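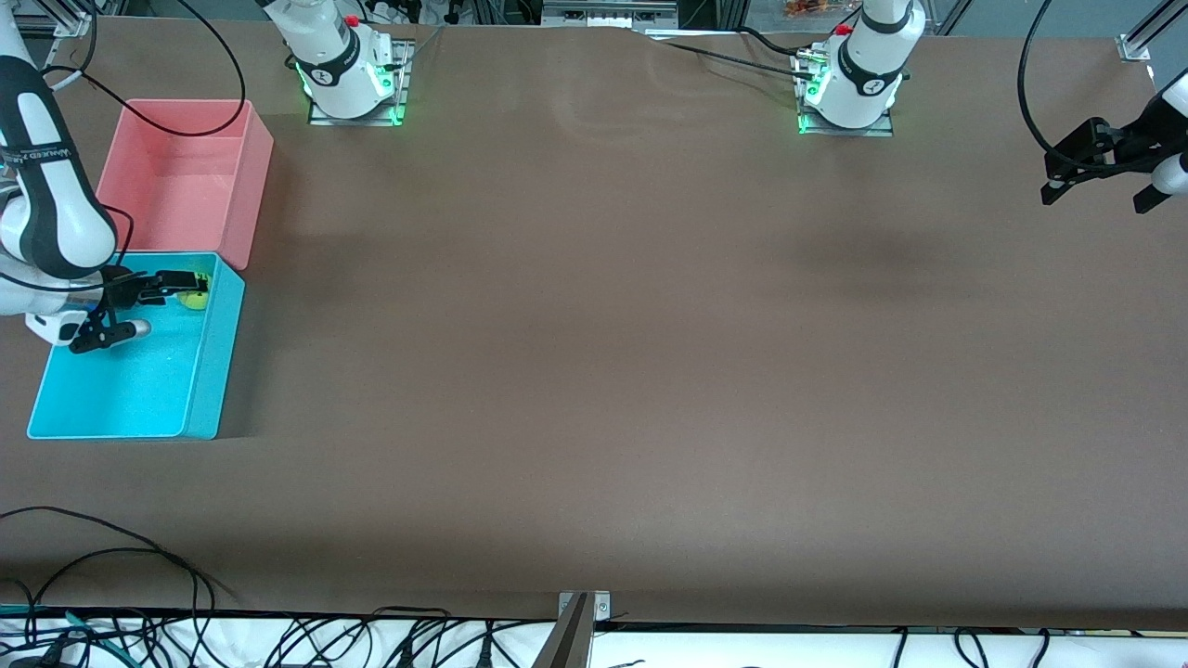 The Last Bus to Werkau

So my aunt left me a bus stop.

I'm serious! The lawyer read it out in the same flat voice he'd used for the good saucepans, and my cousins all turned to look at me, and I did what I always do when people look at me, I nodded like I'd been expecting it. One bus stop, on the upper road between Stostport and Werkau, with the bench, the roof, and the strip of ground it stands on. My cousins got the apartment. I got the key to the bus stop, and I'd like you to think about that for a second, because I sure did. What does a bus stop need a key for?

I drove up there in July, when it was hot enough that the tar was coming up in bubbles along the shoulder. If you've never been on the upper road (and why would you, now that the tunnel's open), it's all switchbacks and goats, with a guardrail that gives up in the places you'd most like to have one. The stop is at the very top. You come around a bend and there it is, a stone shed with three walls and a tin roof, and a sign with the paint worn down so far that all you can read is the altitude. 1,524 meters. My aunt used to say that number the way other people say the name of a town.

She'd driven the bus, you see. I should have started with that. Up one side and down the other for 35 years, in a brown cardigan she wore even in August, and when the company retired her they offered her a clock and she said no thank you, I'll take the stop. And they gave it to her! I found the letter later, with two signatures and a stamp on it, very formal. I imagine somebody in the office thought it was funny.

Anyway, the key. There's a cupboard at the back, under the bench, that you'd never see unless you were lying on the floor. I was lying on the floor, since I'd dropped my sunglasses. The lock went round like it had been oiled that morning, and inside was a thermos, a blanket, a tin of hard candy (the kind that's all one lump) and a school notebook with a blue cover.

It was a timetable. Page after page of her square handwriting, dates and times, and next to every time, who got on. She didn't use names. She wrote "woman with the geese," or "boy, wet shoes," or "the dentist, crying again." Some pages just said "nobody, fog." I sat down on the bench and read the whole thing and got a sunburn on one side of my face that took two weeks to even out.

The last entry was two years after she'd stopped driving. It said, "9:40. Waited. Came."

Now, the last bus over the top ran before the tunnel opened. I know that because I was on it, with a balloon, and the mayor made a speech and dropped his notes off the mountain. After that nothing came up here except goats and cyclists. So what came at 9:40?

I'm not a person who believes in things. I'd like that written down somewhere. I sell flooring. But it was already past six by then, and I had half a sandwich, and the light was going that heavy yellow color, and I thought, well, I've driven all this way. I moved the car off the road. I unfolded the blanket, which smelled so much like her that I had to fold it back up and then unfold it again a bit slower.

At eight the goats went home. At nine I ate the candy, or I chipped off a corner with the car key and ate that. It tasted like a drawer. I talked to my aunt some, out loud, mostly complaints. I told her my cousins had already sold the piano. I told her I'd never called as much as I meant to, and that I knew she knew, and that it'd been very like her never to bring it up – just to send those postcards every Crăciun with the one same line on the back, "Road clear, come when you like."

I never came when I liked. I came when there was a funeral.
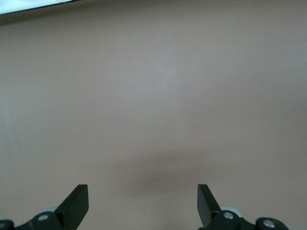 By half past nine it was properly dark and the fog had come up from the Werkau side, the way it does, all at once, like somebody pulling up a sheet. I couldn't see the guardrail. I couldn't see my own car, and I started worrying about having left it too close to the edge, and then about whether I'd put the handbrake on, and I was just getting up to check when I heard the engine.

You know how a big diesel sounds on a hill when the driver's good? There's no roaring. It just leans into the slope and takes its time. I heard it go down a gear at the bend below, then another, exactly where she used to do it, and I thought my heart was going to come right out through my shirt.

Two headlights, low and orange. It pulled in with a big sigh and the door folded open.

The driver was a kid. I mean it, barely old enough to shave, with a paper cup wedged against the windshield and a radio going. Behind him the bus was lit up and completely full. There was a woman with a crate on her lap and something white moving in it. There was a man in a good coat blowing his nose. There was a boy with his feet up on the heater, and steam coming off his shoes.

"Iltatmont?" the kid said.

I'd never heard of it. I still haven't found it on any map, and I've looked at a lot of maps by now, including the big one at the library you have to ask for. I said, "Where's that?"

"End of the line," he said, like it was a dumb question, but he said it nicely. "There's one seat left. She said you might want it, or you might just want to say hi."

I looked down the aisle. I couldn't see all the way to the back because the lights were out on the last few rows, but I could see a sleeve. Brown, with the cuff turned up. It lifted off the armrest a little and gave that wave of hers, just two fingers, the one she used to give oncoming trucks.

I wish I could tell you I said something good. I'd had three hours of practice! What I said was, "Is the road clear?"

And from the back of the bus, in exactly the voice you'd expect, a little bit annoyed with me: "It's always clear. Shut the door, you're letting the fog in."

The kid shrugged at me and I stepped back and the door folded up. I stood there waving with both arms like I was landing a plane, long after the lights had gone round the bend toward Werkau. Then I went and found my car. I hadn't put the handbrake on. It had rolled until it came up against a rock not much bigger than a loaf of bread.

I've been up 4 times since then. I've repainted the sign, and I laid a new floor in the shed, good slate, at cost. I took a folding chair for the cyclists and somebody stole it and then somebody else left a better one. I keep a fresh tin of candy in the cupboard. The notebook still had empty pages at the back, so I've been filling those in, and so far it's goats mostly, and a man with a puncture, and "nobody, fog."

But I always stay till ten. And last time, before I locked up, I wrote a postcard and left it on the bench under a stone, and in the morning the stone was there and the card wasn't.

Comments (4)

tinroof_reader
27/09/2025
The dentist, crying again!!! I need a whole story about the dentist please.

Marmot
I read this on my lunch break and had to go sit in my car for a bit. My grandfather drove a milk route and he did the two-finger wave too.

slowgears
Nice one. Small thing, wouldn't the thermos have been worth opening? I kept waiting for him to open the thermos. Or her, I guess you never say.

upper_road_fan
"It tasted like a drawer" is exactly right, my grandma had that same tin. Is there going to be a part two where they get on the bus?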